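主题：回复：[慢行列表] 九月走 Dustetti 到 Janov，淡季值不值得，住宿和行李怎么办

列表各位好，

上一封信我隔了几天才看到，前面已经有人回过天气的部分，我就接着回其余的。这条线我走过三次，一次盛夏，两次九月，下面说的以九月为主。引文我删掉了一些，只留下我能回答的。

> 我和家里人打算九月从 Dustetti 出发，沿海边走到河口，再转进山谷，终点是 Janov。
> 以前都是暑假走这类路线，人多，房间难订，但是什么都开着。这次想换成淡季，
> 又怕到了以后船也停了，店也关了，晚上找不到地方吃饭。
> 请问九月到底算不算淡季？

算半个。Dustetti 镇上分得很清楚，学校开学那天起就换成秋季时刻表，渡船班次减少，码头那边卖冰淇淋和租桨板的铺子陆续收摊，面包店和超市照常。海边那几个村子跟着 Dustetti 走，也是开学以后就冷清下来。山谷里不一样，Janov 那头九月有人上去采蘑菇，周围城里的人也趁天凉来住，旅馆反而比七月满。所以同一趟路，前半段是淡季，后半段是旺季，订房的时候要分开看。

我第一次九月去的时候没搞懂这一点，海边的房间提前很久就订好了，到了发现整层楼只有我一间亮灯，山里的房间想着到时候再说，结果在 Janov 问了一圈都没有，最后坐末班车退回河口住。如果只有精力提前订一段，就订山里那段。

吃饭的问题，海边要留意的是厨房关得早。秋季时刻表开始以后，多数餐馆晚上 9 点就不接单了，有的村子只剩一家，而且每周有一天休息，休息日贴在门上，网上查到的经常是旧的。我的办法是中午吃热的，晚上备着面包奶酪。走了一天以后其实也不太想再出门坐两个小时。带小孩或者老人的，订房时问一句能不能在店里吃晚饭，愿意做的店家比想象的多，只是要当天上午说。

> 渡船方面，我查到的时刻表有两个版本，一个写的是走到冬天，
> 一个写的是九月中以后只剩周末有船。不知道哪个准。

两个都准，是两条航线。从 Dustetti 主码头出来的大船走到冬天，停的站少，跳过中间的小湾。小湾那条是小船，秋天以后只在周末开，而且浪大就取消，取消的通知贴在码头的木牌上，手机上没有。步行者用得着的是小船，它能省掉海岬后面那段公路。那段公路没有人行道，车也快，我不建议走。小船不开的时候，换公交绕过去，站牌在教堂后面，不在码头。

公交车票可以上车买，司机收现金，大面额的票子他会让你先坐下，等到了大站再找零。我碰到过一次，最后一站才找给我，所以零钱还是备一点。

> 行李我们打算用 Zinstead 送，前后旅馆之间逐段转运，自己只背小包。
> 有没有人用过，淡季还送吗？

用过。Zinstead 九月还送，但规矩跟夏天有几处不同，我把自己记得的写下来，出发前最好再发信确认一遍。

夏天他们每天一趟，早上来收，下午到下一家。九月改成看订单，所以要提前 24 小时把第二天的起点和终点告诉他们，过了时间就要等下一趟。我第二次去的时候在海边多留了一晚，临时改，行李已经先到了下一站，当晚只有随身的小包。好在小包里有换洗的袜子和牙刷。从那以后我走这种线，小包里总放一晚的东西，药和充电线更是不离身。

标签他们会寄电子版，自己打印，用透明胶缠在提手上。雨天纸会糊，套一个塑料袋再缠。每件上写清楚下一家旅馆的名字，光写村名不够，有两个村子名字很像，司机是新手的话会送错。还有，收行李的时间写的是早上，没有具体钟点，旅馆前台一般让你把箱子放在楼梯口，人就可以走了，不必等。

箱子别太大。上面没有写死重量，但山谷里那几家旅馆没有电梯，楼梯又窄，司机只送到门口，剩下的自己搬。我见过有人拖着一只很大的硬壳箱，在楼下把衣服一件件拿出来分两次抱上去。软包最省事。

> 在河口的那一晚想住 Fekete，有人说好，有人说吵，价格倒是不贵。

Fekete 我两次九月都住，说好说吵的都没错，看房间朝哪边。朝河的一侧晚上很静，朝街的一侧楼下是货车卸货的地方，天没亮就有动静。订的时候写明要朝河，他们淡季一般都给，不加钱。房间都刷白墙，家具很少，暖气要自己开，旋钮在床头后面，第一次去的人常常找不到，以为没有。浴室地砖凉，带双拖鞋。

早餐从早上开到中午前，但是赶早班车的可以前一晚说，他们装一份纸袋给你，里面是面包、一个苹果和一小盒果酱。咖啡没有，要到车站对面去喝。车站对面那家开门很早，站着喝便宜，坐下来加钱，墙上有写。

晾衣服的地方在后院，有顶棚，下雨也能用。走海边那几天衣服总有一股盐味，到河口正好洗一遍。洗衣机投币，币在前台换。烘干机我不推荐，时间短，拿出来还是潮的，不如早点洗了挂着。

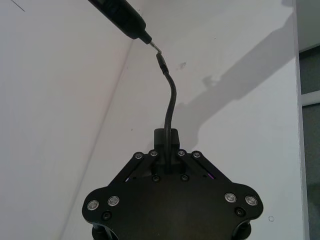

白墙转角，右侧靠窗

接着说路本身。

> 路程上我们不算快，平地还可以，上坡要歇。看资料分成 5 天，
> 想问每天的长短是不是平均，有没有哪天可以拆开。

资料上的分段不太平均，分段的人大概是按有没有住宿来切的，跟体力没什么关系。我按自己走的感觉逐天说。

第一天从 Dustetti 出来，沿海堤走，路面平，铺得也好，推婴儿车都行。唯一的麻烦是风，九月西风多，正好迎面。帽子要有绳子。中途有一个避风的小湾，石阶下去可以坐着吃东西，潮水高的时候石阶下半截会没入水里，上来再吃就是了。这一天短，有余力的人会想往前多走一点，我劝你们住下。后面那个村子没有店，前一天多走的路在第二天也省不下什么，因为第二天的住处位置是死的。

第二天翻海岬，是海边最费力的一天。上坡长，但是坡度均匀，路旁有长椅。上到顶以后是一片矮灌木，路标刷在石头上，颜色褪得厉害，雾天要慢慢找。下坡比上坡难，碎石多，膝盖不好的人带一对登山杖。走到海岬后面就是我前面说的那段公路，有小船坐小船，没有就坐公交。

第三天是平的，一直沿着沙地后缘到河口，脚下软，看着近，走起来慢。很多人在这天起水泡，沙子进鞋，磨的。中间停下来脱鞋倒一次沙，别嫌烦。有人干脆赤脚走湿沙，也可以，但是有一段贝壳碎得很尖。到河口就住 Fekete。

第四天离开海，顺河往上进山谷。这一天风景变化最大，我个人也最喜欢，先是芦苇，然后是果园，再往上是牧场。牧场的门走过以后要关好，门上有牌子，用几种文字写的。牛在路上的话从旁边绕开，不要从中间穿，带狗的尤其要牵紧。想拆开走的，就拆这一天，果园那边有一家农舍接待过夜，房间少，要打电话，他们不看邮件。

第五天上 Janov，前半段林子里走，后半段是石板路，雨后很滑。这一天没有补给，水在前一晚灌满。林子里有一处泉眼，地图上标了，九月有时候干，不要指望。到了 Janov 以后先去住处登记再逛，山里天黑得早，村子的路灯也不多，摸黑找门牌很费劲。

如果家里人体力差得多，有一种走法是把第二天整个跳过，从 Dustetti 那边的第一个村子直接坐大船到河口附近，歇一天再进山谷。少了海岬，也少了最好看的一段海，但全程下来会轻松很多。我第三次去就是这样走的，同行的人脚踝有旧伤，没有勉强。

> 装备上夏天那一套够不够？我们不想为了一趟旅行买太多东西。

夏天那一套加 3 样：一件能挡风的外套，一双厚一点的袜子，一顶能盖住耳朵的帽子。别的不用买。海边白天出太阳的时候还是热，短袖要带着，防晒也别省，风一吹人不觉得晒，晚上洗脸才发现。山谷里早晚凉，起步时穿得多，走一会儿就得脱，所以外套最好能塞进小包。

雨衣和雨伞，我选雨衣。海边打不住伞，翻一次骨架就断了。背包里面套一个大垃圾袋，比外面的防雨罩可靠，罩子会被风掀走。

鞋穿旧的。每次列表上都有人说要趁出行换新鞋，然后从第三天开始发信问哪里有药房。顺便回答，药房 Dustetti 有，河口有，山谷里没有，Janov 的小超市卖创可贴和止痛片，别的要等下山。

头灯带一个小的，有两处隧道式的涵洞，里面不长，但地上有水，看不见就会踩进去。太阳镜下雨天也放在手边，雨后放晴，湿石板反光很刺眼。

> 地图的话，大家用纸的还是手机？

两样都带。手机在海边信号好，进了山谷就断断续续，林子里完全没有。离线地图在 Fekete 下载，前台旁边的无线网络最快，房间里弱。纸图我用旅游处卖的那一张，比例尺够看，背面印着公交时刻，只是时刻是春天印的，秋天要另查。旅游处九月只开上午，下午到的话第二天出门前再去。

有一个地方手机轨迹是错的，就是出果园以后的岔路。多数轨迹还走河左岸，那边的小桥拆了以后没有重修，要走右岸。右岸的路标新刷过，跟着走没有问题。我不知道为什么轨迹一直没人改，自己上传过一条，评价很少，大概也没什么人看到。

> 最后是回程，从 Janov 怎么出来比较方便？

公交到河口，再换火车。Janov 的公交一天里上午有，下午有，中间空很久，错过上午那班就在村里耗着，好在有一家面馆一直开到下午。下山的车右边座位看得到河谷，左边是山壁。晕车的人坐前面，弯很多。火车票在河口车站买，机器吃卡，也吃硬币，不吃纸币，窗口中午关。赶飞机的千万不要同一天从 Janov 下来，公交晚点是常事，山里一有雾司机就慢慢开，这我赞成，可是接驳就赶不上了。

钱的部分前面有人问过总价，我没有留账，说不准，只能讲哪里省得下来，哪里省不下来。海边的住宿比夏天便宜不少，而且可以当面再谈，住两晚的通常给你去掉早餐的钱。山谷里没有折扣。行李转运按件按段收，一家人合装一个大一点的软包，比各背各的划算。船票往返没有优惠，单程买就行。吃的方面，超市比餐馆便宜得多，海边的鱼罐头不错，配当地的黑面包，我吃了好几天也没腻。

还有一点跟天气有关，前面回信的人说九月雨多，建议推迟到春天，我的看法不太一样。我去的两次，雨都在夜里和清晨，上午拖一拖再走就行。春天山谷里融雪，河水高，右岸那条路有时候封，封了就只能坐车。冬天海边倒是有人专门去看浪，住得便宜，但是大船停靠的站更少，山路也不适合走。你们既然想走完整条线，九月我觉得合适，再早人多，再晚天黑得太快。

要是出发前两天看预报，海边连着大风，就把顺序倒过来，先坐火车到河口，进山谷上 Janov，再回头走海边，河口到 Dustetti 那几天变成顺风。住宿要跟着改，Fekete 改日期很好说话，山里的不好说话，所以倒过来的主意要早点拿。Zinstead 也能倒着送，把标签重新打一遍就是。

果园那家农舍的电话我手边没有，写在旧笔记本里，找到以后另外发到列表上。哪位最近去过 Dustetti，知道小湾那条船今年秋天从哪个栈桥开，也请补一句，去年因为修栈桥换过地方，我不确定换回来没有。

祝路上顺利。

列表里一个走得不快的人

——
慢行列表 回信请删去无关引文，附件请尽量小
退订请发空白邮件，主题写“退订”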